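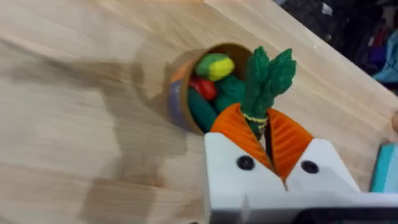 Gunvor Myklebust wrote in the margin of the last draft that the release threshold should come before the speed setting, and she is right, so the order is changed in this version.

4.3 Setting the release threshold

1. Stop the running policy and open the Clarkar control panel.
2. Select the arm you want to set. Each arm keeps its own values.
3. Set "Release confidence" to 40. With a lower value, the gripper may open too early over the rim.
4. Press Apply and wait for the line "values stored" in the log.

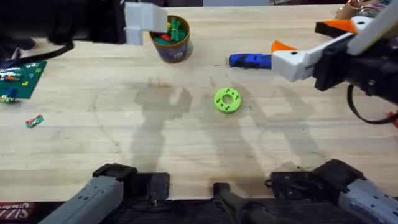
Note: The wrist view and the overhead view must both be active before step 3. If one of them is missing, the panel accepts the value but does not use it.

4.4 Setting the approach speed

1. Open the Motion tab and set "Approach" to 21.
2. Tick "Shared zone" — this makes one arm wait while the other is over the container.
3. Run nine test cycles and save the log.
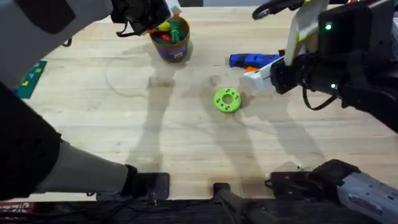 Caution: Do not change the approach speed during a cycle. The planner keeps the old path and the new speed together, and the arm can hit the table.

If error 29 appears, repeat section 4.3 from step 1.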